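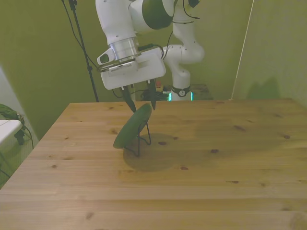
Fingers spread over the rim of the green plate, plate on the wire stand.

Mon 20 January — plate pick, finger comparison

Carried on with the plate task from last week. The question is still whether we keep the stock fingers or switch to the Stidedach ones for anything thin and upright. Tania set up the task and wrote the waypoints, I ran the arm and kept notes.

Setup is the same for both sets. Plate goes in the wire stand, tilted, face toward the left side of the table. Arm comes in from above, fingers open, stops over the top rim, then closes and lifts straight up before moving sideways. Speed limit at 60 percent for the approach. I did not touch the force setting between sets.

Stock fingers first. The close is fine when the rim is centered between the tips. When it isn't, one finger gets there early and pushes the plate back against the stand before the other one arrives. Had 3 runs where the stand came up with the plate. Tania thinks the lift is starting too soon after the close, and the log agrees with her, so I added a short wait. The stand stayed down after that, but the plate still swung on the way up.

Stidedach fingers after lunch. Mounting them took longer than it should have — the screws in the bag are the wrong length and I ended up using the ones from the old Lockwood set. Tool offset has to be redone each time we swap. I forgot on the first go and the arm stopped high, closing on air. Once the offset was right, the grip on the rim was steadier and the swing was less. They are worse at letting go. The plate sticks to the pad on one side and tips as the fingers open. Dropped it 2 times on release, from low down, no chips.

Wrist camera view: the rim is easy to pick out against the wood on approach, harder once the fingers get near it. Davoud wants to try the Zolmont controller build, which lets us slow down only for the last bit before contact. He has it on the other machine and will copy it over.

To do:
- order the right screws
- save both tool offsets under separate names
- try a wider opening on release with the Stidedach pads
- rerun stock fingers with the wait in from the start, same plate, same tilt
- ask Davoud whether the November logs used the old offset

Left the stock fingers in the top drawer, bagged and labeled.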